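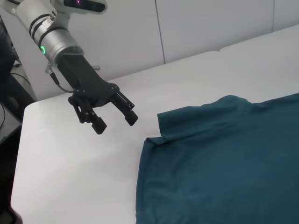

The T-Shirt Question

October 2023

I own 38 T-shirts. I know this because I took every one of them out of the dresser last weekend, which is the sort of thing a person does when the alternative is cleaning gutters.

Among the survivors is a dark teal one, a little heathered, soft the way cotton gets when you've stopped being careful with it. Laid flat on a white table it looks almost respectable. There are faint wrinkles, sure. I have faint wrinkles too and I still get taken places.

The dresser is a Multley, bought secondhand when we moved to Adams, and it has three drawers that were clearly designed by someone who owned one sweater. For years my system was to push down hard with one forearm and close the drawer with my hip. In July the bottom rail gave up. I glued it, and then I decided to learn to fold.

I'd read a post on folding that ran to 2,000 words. I can give you mine in fewer. Put the shirt face down on something flat and bigger than the shirt (a bed is not flat, whatever your bed tells you). Smooth it from the collar to the hem with your palms. Bring one side in to the middle, sleeve folded back on itself, then the other side. Fold the bottom up to just short of the collar, then fold that in thirds. If it stands up by itself, you're done. If it slumps, do it over or put it at the back where it can lean on its friends.

The first dozen slumped. Somewhere in the band shirts I got the hang of it, and the teal one came out so neat that I was reluctant to wear it.

Eleven shirts went in the donation bag, including a Skisier promotional tee in a size I have never been. I took one back out after dinner. The drawer closes without the hip now, though I still catch myself swinging at it.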